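Tasters wanted for our January cider and perry evenings

Right, I need people who like a drink and can tell me why! I look after the tasting room at Hekasside, and we're putting together a panel to try the new season's ciders and perries before they go on sale. No wine snobs required (though you're welcome too, if you promise to behave).

You'll come along for 6 evenings, try small pours and fill in a short card for each one. I don't want "hints of sun-warmed hedgerow". If it tastes like apple peel, write apple peel.

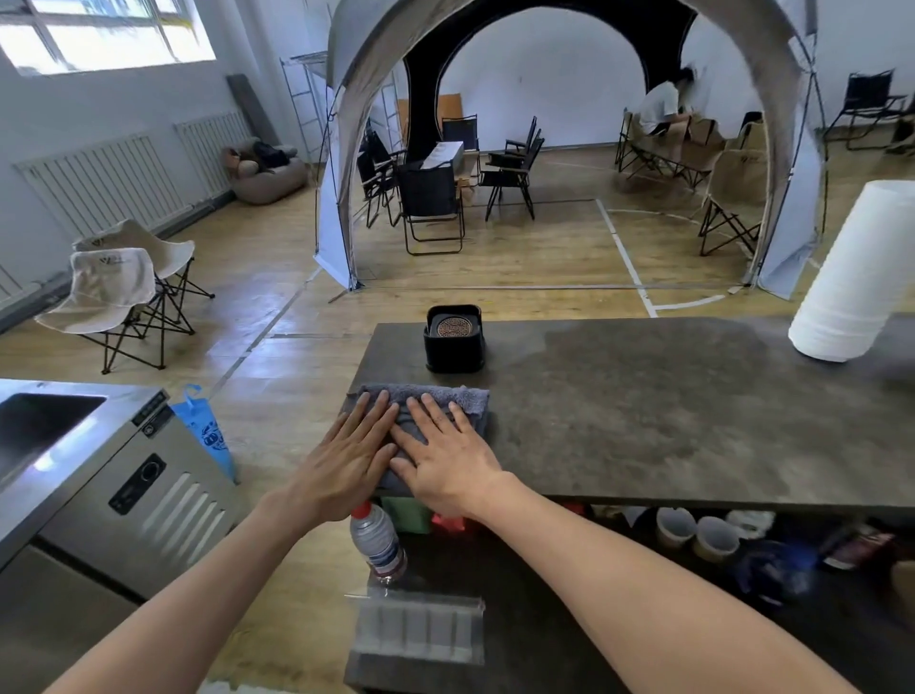
One reader asked after our last call whether you have to know anything about cider first, and whether driving home is out of the question. She'd only ever had it over ice at a barbecue.

No knowledge needed at all, and there are spittoons, but please leave the car behind if you plan on swallowing. The bus stops at the bottom of our lane.

We had roughly 100 names last time and I can only seat a handful, so tell me a bit about what you like drinking and what you can't stand. Bone dry perry splits every room I've ever poured it in, and I'd love a few of each camp. 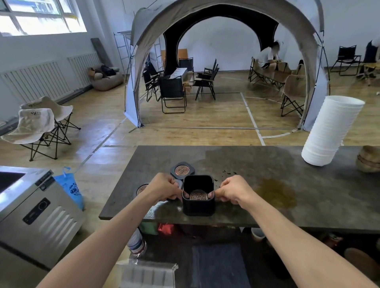

You do need to be over 18, free in the evenings and happy to skip perfume on the night. Each session pays £60, plus bread and cheese and a mixed case of Skillau perry at the end.

To put yourself forward, drop me a line through the contact page with "Panel" as the subject.
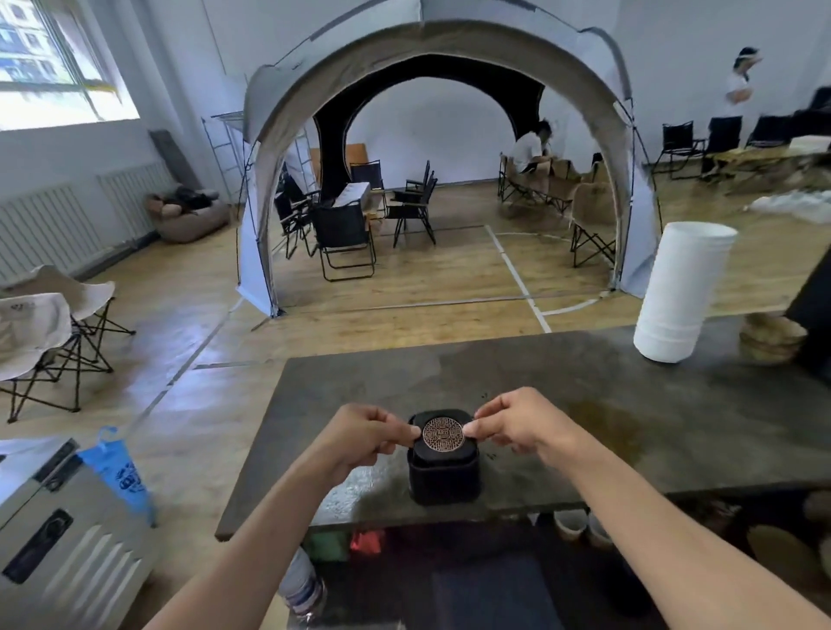 Tasting Room Manager, Hekasside
Posted 2019-01-09

I'll reply to everyone by the end of January, even if it's a no this time.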